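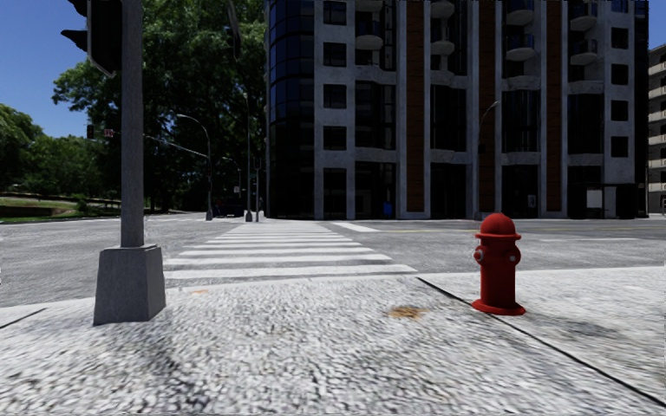
Corner with fire hydrant and signal pole, Sarnville map

Murkska sells ready-made street maps for testing sidewalk delivery robots in simulation. Sarnville is the city map in the standard package, and the pictures on this page are renders from it. Posted August 25, 2020.

The corner above is a good place to start a new robot. The hydrant sits back from the curb on open concrete, so a planner has something solid to go around before it gets to the crosswalk. Seams and stains are in the pavement texture. The apartment building across the street has a rounded glass corner, and trees fill in the left side.

The map loads with the Pratside add-on or on its own. A license covers 2 workstations, and updates are free through May. Robot models are sold separately.

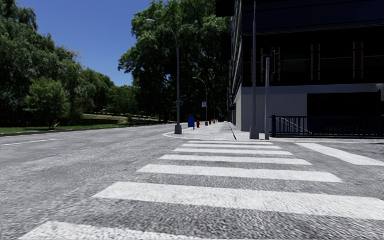
Crosswalk leading to the pavement corner, with street lamps beyond

Crossings are painted in the ladder style. Street lamps, poles and the blue railing by the building are typical of the objects found along a route. Grass and trees line the far side of the road.

To ask for a trial copy, use the contact form.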